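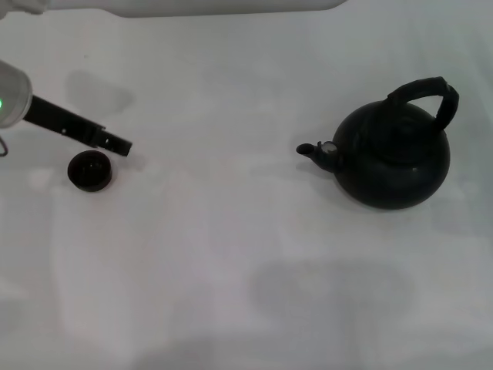

White tabletop with matte covering

Fellico Tapsell Pet Feeder

The Tapsell is a microchip-controlled feeder for cats and small dogs in homes where one animal is on a prescription diet. The lid opens when a registered chip is read at the arch and closes when the animal steps back. Pets without a registered chip are not admitted to the bowl.

Registration is done at the rear panel. Press the button once, let the pet put its head under the arch, and wait for the tone. Up to 3 animals can be stored. Codes are kept in memory during a battery change.

The close delay has 2 settings, short and long. The long setting is intended for nervous animals that lift their heads often while eating – switch to short once the pet is used to the lid.

Specifications
Bowl capacity: 208 ml
Bowls supplied: 2 (one single, one divided)
Stored pets: 3
Power: C cells, not included
App or Wi-Fi: none required
Cleaning: bowl and mat top-rack dishwasher safe; wipe the housing with a damp cloth

The seal around the lid slows drying of wet food. It is not airtight, and wet food should be removed at the end of the day.

Spare bowls, mats and lids are sold separately under the Varnent accessory line. Bowls from the older Kovberg feeder do not fit the Tapsell – the rim is deeper and the lid will not close fully.

Color: white or gray. Indoor use only.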